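Ich lese gerade »Roruveo« zum zweiten Mal und schreibe ein paar Sachen dazu auf, in einzelnen Posts, weil es für eine richtige Besprechung nicht reicht.

1/
Beim ersten Mal habe ich den Roman vor ein paar Jahren in einer Woche durchgelesen und danach fast nichts behalten. Ich wusste noch: eine Fähre, zwei Schwestern, ein Haus, das verkauft werden soll. Den Schluss hatte ich komplett vergessen.

2/
Die Ausgabe hat 300 Seiten, mit großem Zeilenabstand. Man könnte das an einem langen Sonntag schaffen. Ich bin jetzt seit April dran und auf Seite 160. Das liegt an mir und an der Arbeit, das Buch kann wenig dafür.

3/
Was mir beim ersten Lesen nicht aufgefallen ist: Die ältere Schwester erzählt gar nicht durchgehend. Es gibt im ersten Teil mehrere Kapitel, die nur so klingen wie sie. Da steht dann »ich«, aber die Dinge, die dieses Ich weiß, kann nur die jüngere wissen. Zum Beispiel, was im Brief an die Werft stand.

4/
Ich habe zurückgeblättert und bin ziemlich sicher, dass es kein Versehen ist. Der Wechsel passiert immer nach einer Szene auf dem Wasser. An Land bleibt die Stimme stabil.

5/
Das erklärt vielleicht, warum ich damals nichts behalten habe. Ich hatte zwei Personen zu einer zusammengelesen und mich dann gewundert, dass sie so widersprüchlich ist.

6/
Zur Sprache: kurze Sätze, viele Gegenstände, fast keine Vergleiche. Die wenigen Vergleiche, die es gibt, sind dafür schief. Das Meer »wie ein abgeräumter Tisch« kommt zweimal vor, einmal hätte gereicht.

7/
Die Dialoge finde ich besser als in Erinnerung. Es wird viel über Geld geredet, mit Summen und Fristen. In vielen Familienromanen ist Geld einfach da oder nicht da. Die Verhandlung mit der Maklerin geht über 25 Seiten und ist das Spannendste, was ich dieses Jahr gelesen habe.

8/
Womit ich nichts anfangen kann, sind die Träume. Es sind drei bisher, alle kursiv gesetzt. Ich überspringe Träume in Romanen normalerweise und habe mich hier gezwungen, sie zu lesen. Hat nichts gebracht. 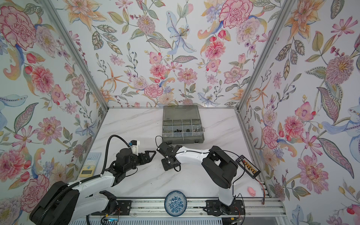

9/
Nachfrage von gestern, ob man vorher »Quansah« gelesen haben muss: nein. Die Bücher spielen am selben Ort und eine Nebenfigur taucht in beiden auf, das ist alles. »Quansah« ist länger und hat mehr Handlung. Wer es lieber geradeaus mag, fängt damit an.

10/
Zur Ausgabe selbst: Ich habe die gebundene von Flallari, gebraucht gekauft. Das Taschenbuch hat angeblich ein Nachwort, das in meiner fehlt. Falls es jemand hat, würde mich interessieren, ob dort etwas zu den Erzählstimmen steht. Bitte nicht den Schluss verraten, ich habe ihn wie gesagt vergessen und möchte das ausnutzen.

11/
Noch etwas Kleines. Auf Seite 112 heißt der Hund plötzlich anders als vorher. Das halte ich nun doch für einen Fehler. Oder es ist ein zweiter Hund, dann hätte man ihn aber einführen müssen.

12/
Ich nehme mir jetzt 20 Seiten am Abend vor, dann bin ich in einer guten Woche durch. Am Donnerstag komme ich nicht zum Lesen. Wenn sich die Sache mit den Stimmen im zweiten Teil fortsetzt, schreibe ich das hier drunter.

13/
Nachtrag, schon eine Antwort bekommen: Im Taschenbuch ist das Nachwort vier Seiten lang und handelt nur von der Fähre. Danke fürs Nachsehen. Dann bleibe ich bei meiner Ausgabe.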